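3.1 Preparation of the lentils

For each batch, 200 g of brown lentils were soaked overnight in cold water, then drained and simmered for 22 minutes without salt. The Flencombe batches were cooked in the same way.

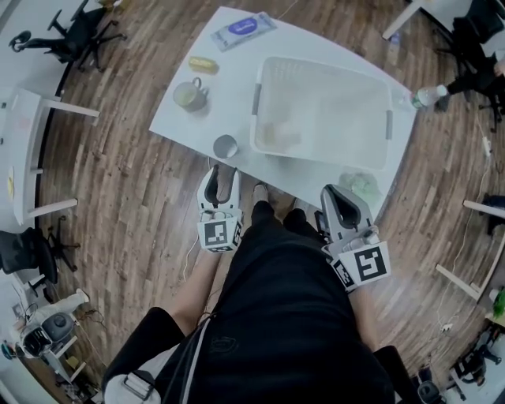
3.2 Seasoning and colour

Salt and lemon juice were stirred in after the heat was turned off. In the Skurncombe kitchen the flavour was judged milder.

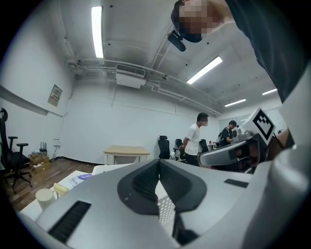
Figure 2. Hand-held gripper, seen from below.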